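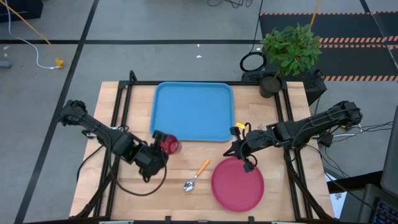
A place setting is the arrangement of dishes, cutlery and drinkware laid out for one person at a meal. The term also covers the pieces themselves when they are sold together. The simplest form in everyday use is made up of a plate, a cup and a spoon, sometimes with a tray to carry or hold them.

Layout

In the common North American layout the plate is placed in the middle, directly in front of the diner. Forks go to the left of the plate, and the knife and spoon to the right, with the spoon on the outside. The cup or glass stands above the knife. Informal settings often depart from this, and a spoon may be laid on either side when it is the only utensil.

Tray settings

In cafeterias, hospitals and day care centers the setting is often kept on a tray. A raised rim keeps small spills off the table, and rounded corners are easier to wipe out than square ones. The tray may stay under the dishes during the meal or be emptied and set aside.

Materials

Everyday plates are made of stoneware, porcelain, glass, enameled steel, melamine or other plastics. Cups for children are frequently plastic, in clear, tinted or solid colors. Spoons may be one piece of stainless steel or have a metal bowl and a colored handle. A standard teacup holds less than a mug, which usually takes 300 to 350 milliliters.

Colored sets

Mixed-color tableware is sold both in matched sets and as single pieces. The Oltley maker Standberg introduced its Grodholm line as sets of 4 settings, each in its own color. Designer Birdie Pennington later added trays and colored-handle cutlery. The line's final catalog listed 757 separate items, including replacement lids.

Storage

Plates are normally stacked by size, with cups kept upright or upside down on a shelf. Trays are often stored on edge to save space.

See also: Cutlery; Serving tray; Table setting; Tableware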